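Toy bin confessions, June 2023

I finally got to the plastic bins this month, and oh my, the crumbs! We keep the small stuff in them – dog toys, bath things, whatever gets left on the stairs – and I hadn't emptied them since November. I tipped everything onto a towel, threw out 14 dried-up markers and gave the rest a new spot. Aslak Sæther wrote in to say he does his every Sunday-school break (show-off!). Me, I'm happy with twice a year.

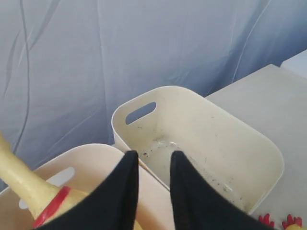
What gets black specks off the bottom of a plastic bin?
Warm water, dish soap and a soft brush, then dry it with a towel so the water doesn't leave a ring.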